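Polliria Clothing Library
Progress report to the Praton Fund, second period
Prepared by Themba Swanepoel, project lead
October 27, 2018

Where things stand

When we applied for this grant we described a lending library for work clothes: you have an interview or a first week at a new job, you come in, you borrow what you need, you bring it back. The application made this sound like something that would more or less run by itself once the racks were up. The racks have been up since February. I have not had a quiet afternoon yet.

Still, people are borrowing. We have 400 garments on the books and made 54 loans in this period, most of them whole outfits, a few of them a single belt. One man borrowed a tie, returned it the same afternoon, and borrowed a different tie. Under the rules we agreed with you that counts as one loan, and I have counted it as one, with some regret.

The heaviest demand is for black trousers in the middle sizes, which we never have, and the heaviest supply is of double-breasted jackets in very large sizes, which we will have until the end of time. I wrote last period that I hoped the two curves would meet. They have moved a little farther apart.

The space

We are still in two rooms on the ground floor of the Shetty building. The front room has the racks, a mirror, a desk and the fitting corner, which is now a proper curtain on a proper rail and no longer a bedsheet. The back room has the sewing table, the ironing board, shelves for things waiting to be looked at, and the laundry.

The landlord has fixed the front door so that it opens from both sides. This took four months and I mention it only because your site visitor asked about it twice, once from each side.

Cleaning and repair

Almost everything that comes back gets cleaned before it goes out again. Shirts, trousers, scarves and knitwear are washed in-house. Suits and lined jackets go to the dry cleaner two streets over, who gives us a discount and also his opinion of our suits.
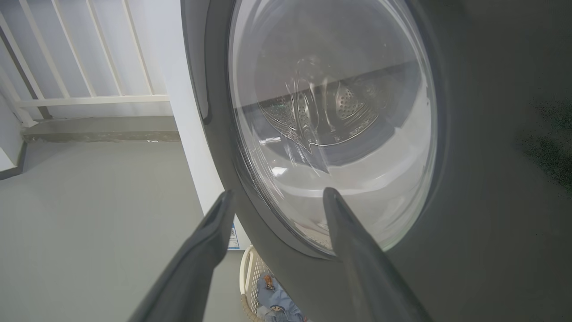 Dry cleaning was the line I got most wrong in the budget. I had assumed one cleaning per loan. I had not allowed for the cleaning each donated suit needs before it can be lent at all, and people do not, as a rule, donate the suit they just had cleaned. We have dealt with this in two ways. We now ask donors for washable items first, politely, on the poster. And we have stopped accepting anything beige and wool in the same sentence.

Repairs are going better than planned. The sewing evening started as a way to get buttons back on and has grown into a small class. People bring their own mending and do one of ours in exchange. The standard varies. We have a pair of navy trousers with one hem by someone who used to work in alterations and one hem by me, and I am told you can see which is which from across the road.

The rule for washing is now written down and taped to the wall: check the pockets, read the label, wash cold unless the label says something else, hang knitwear flat. A borrower has penciled underneath that you cannot hang something flat. The rule will be corrected in the next printing.

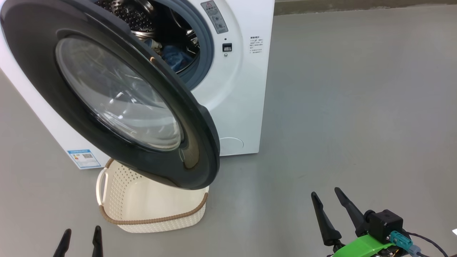
Washer with the door open and clothes in the drum.

The catalog

You funded a catalog system and we bought Javo, which does everything the sales page said it would and expects you to know in advance which of those things you wanted. Each garment has a tag with a code. Scan the tag, scan the borrower's card, done. This works well for garments that keep their tags. Safety pins fell out, and glue did not survive a wash. We now sew them into the side seam, and that has held.

All 400 items are in the system with size and color. We had a lively period in which charcoal, dark gray, gray-black and "suit color" were four separate colors, so a search for a gray jacket found almost none of our gray jackets. There is now a list of nine allowed colors. Anyone wishing to enter a tenth has to come and talk to me.

Overdue loans are lower than I feared. Most people who are late are late because they got the job and are wearing the clothes to it. I have found it hard to write a stern letter under those conditions. We have extended the loan from two weeks to four for anyone starting work, which seemed better than pretending to be surprised every time.

Money

From this period's installment we spent $3000, all within the lines agreed. Dry cleaning is over, as explained above. Printing is under, mainly because I have not corrected the washing rule. Rent, Javo and sewing supplies are where they should be. I would like to move $100 from printing to dry cleaning and ask for your approval to do so. The request form says amounts of this size need a paragraph of justification. I hope you will accept the one about the suits.

What did not happen

The shoe shelf. We said we would lend shoes by the end of this period and we do not. People are happy to share a jacket with a stranger and much less happy about shoes, and having tried on some of the donations I take their point. I propose to drop shoes from the plan and put the shelf to use for bags, which everyone asks for.

The evening opening also slipped. It starts next month with one late evening a week, and will go to two if anyone comes.

Next period

Bags, the late opening, and a serious attempt to find black trousers. We will also hold a giveaway of the double-breasted jackets. If anyone at the Fund is tall, broad and sentimental about that sort of tailoring, please let me know your size.

Receipts and the loan summary are attached separately.

Themba Swanepoel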